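Clikmont Four-Outlet Power Strip: Four Months of Use

I bought the Clikmont strip in February to replace an old one that had started to buzz. It cost a little more than the store brand and a little less than the Werden I had been using at work. It has run every day since then.

The outlets are tight when new. For the first two weeks I had to hold the strip down with one hand to get a plug in, and pulling one out took a real tug. They have loosened a little since, and nothing sags or falls out. My old strip dropped the lamp plug if you brushed the cord with a vacuum.

Spacing is the main reason to pay extra. The outlets are turned sideways and the two at the far end sit wider apart, so a phone charger and a laptop brick fit next to each other. A very large adapter will still cover its neighbor.

The cord is stiff. It came folded in the box and took most of a month to lie flat along the baseboard. The plug at the wall end is angled and lets a bookcase stand close to the wall.

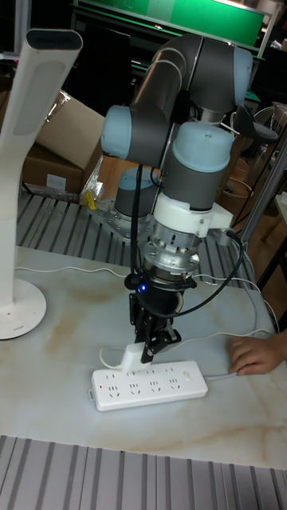 A reader at Silthorpe wrote in to disagree about the tight outlets. On his strip they never loosened at all, and he sent it back after 30 days and got one that was easier to use. He thinks the early batches were uneven. Mine may simply be from a better one.

The switch is a rocker with a small light. The light is too bright for a bedroom and I put a piece of tape over it. The switch itself has a firm click and sits low enough that I have not hit it with my foot.

Mounting is the weak point. There are two keyhole slots on the back and no paper template in the box, and the screws are not included. I marked the holes on masking tape and moved that to the wall. The Mollel strip comes with both screws and a template, but its outlets are closer together.

Do not run a space heater from this or any other strip. The leaflet says so in small print on the last page, and it should be on the front.

I paid 14 dollars for the short cord. The long one costs more, and I would get that if your desk is not right beside the wall.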